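The Cletcombe Community Kitchen will reopen in July after a two-month closure, and its director, Kyung-tae Shin, expects demand to exceed last year's 820 enrollments. "We had 13 courses and a waiting list for every one," Shin said. The new term adds evening bread classes – the most frequent request from working residents. Fees will not change. "People should be able to learn to cook without worrying about the bill," he said.
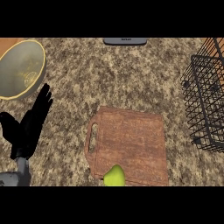

Seo wrote to the kitchen that evening classes were welcome but that a 6 p.m. start remained too early for hospital staff.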